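Textilpflege > Waschen und Lagern > Flor verfilzt nach dem Schleudern

Flor verfilzt nach dem Schleudern
14 Antworten · 5-mal geteilt

kettfaden_ost
Ausgangslage: Hochflordecke Osineck, Polyester, laut Etikett 350 g/m², 30 Grad Feinwäsche. Maschine ist eine Brellton mit 5 kg Nennbeladung, Flüssigwaschmittel Ballik, kein Weichspüler. Nach dem dritten Waschgang liegt der Flor an den Faltkanten platt und verklebt zu kurzen Strähnen. Geschleudert wurde mit 1400, weil das Programm die Drehzahl beim Wechsel auf "Pflegeleicht" offenbar nicht zurücksetzt. Frage: Drehzahl oder Waschmittelrückstand?

randnaht
Drehzahl. Synthetikflor wird bei 1400 an die Trommelwand gepresst und bleibt in dieser Lage, bis jemand ihn ausschüttelt. 600 reichen, danach hängend trocknen.

Vlies&Co
Sehe ich anders. Druck allein legt den Flor nur um, das lässt sich ausbürsten. Strähnen, die zusammenhalten, sprechen für Tensidreste. Test: ein Zipfel in eine Schüssel mit klarem, lauwarmem Wasser, durchkneten. Schäumt es, war es die Dosierung. Eine Decke mit dieser Grammatur füllt eine 5-kg-Trommel zudem stärker, als das Trockengewicht vermuten lässt.

randnaht
Meine habe ich nie extra gespült und immer niedrig geschleudert. Kein Problem mit Strähnen.

Vlies&Co
Welche Dosierung, welche Wasserhärte? Ohne diese Angaben ist das kein Gegenbeleg.

kettfaden_ost
Zipfeltest gemacht. Es schäumt, wenig, aber sichtbar. Dosiert hatte ich nach der Spalte "stark verschmutzt". Zweiter Durchgang jetzt ohne Waschmittel, zwei Spülgänge, 600. Noch feucht mit der Kyei-Bürste gegen den Strich, nach dem Trocknen noch einmal mit dem Strich. Die Faltkanten sind noch zu erkennen, die Strähnen sind weg.

mangelware
Welche Kyei? Die 302 mit den Drahtborsten reißt bei Polyester einzelne Fasern aus der Grundware. Die mit den Kunststoffborsten ist unkritisch.

kettfaden_ost
Kunststoff. Die 302 nehme ich nur für Wolle.

randnaht
Bleibt die Lagerung. Gefaltet im Schrank kommen die Kanten wieder, egal wie gespült wird. Rollen, lose, nichts darauf stapeln. Vakuumbeutel ist bei Flor die schlechteste Lösung.

mangelware
Rollen kostet im Fach zu viel Tiefe. Ich falte auf Drittel und lege jedes Mal anders herum. Nach einem Winter keine bleibende Kante. Vakuum für wenige Wochen halte ich für vertretbar, wenn die Ware vollständig trocken ist.

randnaht
"Vollständig trocken" ist bei dieser Florhöhe mit der Hand nicht zuverlässig festzustellen. Außen trocken heißt nicht innen trocken.

kettfaden_ost
Ich lasse sie bis morgen früh liegen und entscheide dann zwischen Rollen und Dritteln. Zwei Nahaufnahmen:
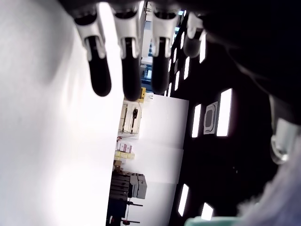 Beim ersten sitzt das Flauschige unten rechts und ist unscharf, beim zweiten unten in der Mitte.

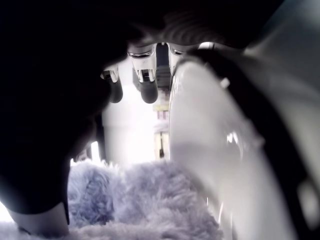 Nii Sulemana
Zur Dosierung: Bei Synthetik mit hohem Flor nehme ich die halbe Menge der Spalte "leicht verschmutzt" und immer einen Spülgang extra. Bürsten erst, wenn der Zipfeltest ohne Schaum bleibt, sonst verteilt man den Rest nur. Beim Falten bin ich bei mangelware, Vakuum würde ich lassen.

mangelware
Halbe Menge geht bei weichem Wasser. Bei hartem Wasser vergraut helle Ware damit nach einigen Wäschen.

Nii Sulemana
Dann Enthärter separat dosieren und beim Waschmittel unten bleiben.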